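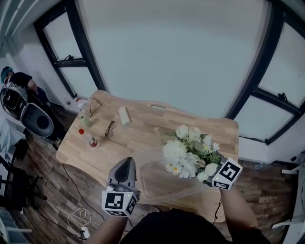
Home > Tidying > Tables and worktops

Clearing a small table before the flowers go on it

Quick one, I've got 28 things to do before tea. If your table is like ours it collects glasses, little bottles, lids, bits. Then someone comes home with a bunch of white chrysanthemums and daisies and there's nowhere to put them. Do this.

You need: a shallow tray or a box lid (clear plastic is good, you can see what's in it), a damp cloth, a dry cloth, a vase. Scissors.

1. Tray first. Put it at the front edge where you can reach it. Flowers in the sink with a bit of cold water while you work, not on a chair.

2. Glasses. Fold them, lenses up, into the tray. Two pairs go side by side, never stacked — I scratched a good pair that way in April and the new lenses were dear.

3. Bottles. Check every cap is done up before you move it. Small ones stand at one end of the tray, anything that wants to tip over gets laid flat with the cap uphill. Empties straight in the recycling, don't think about it.

4. Odds and ends. Small blocks, flat bits, whatever. Know what it is? Goes home. Don't know? Tray. If its still there in 3 weeks, bin.

5. Wipe. Damp cloth with the grain, then dry. If your table has a wobbly rounded edge like this one, go round the edge seperately with a corner of the cloth, dust sits in the dips. Pale wood shows rings so don't leave it wet.

6. Flowers. Take 2 cm off the stems, on a slant. Strip any leaf that would sit under the water. Big heads in first, then daisies, ferny green last to fill the gaps. Saucer under the vase.

7. Where to stand it. Back of the table, plain wall behind if you've got one, white flowers still show up fine with the green in. Keep clear of the window latch or you'll be moving the vase every time you want air.

Tray then goes on a shelf. Whole tray, in one go. Sort it later, properly, with a cup of tea.

Change the water every other day. More on vases on the Hamann page when I get round to it.

Mortimer Ostrowski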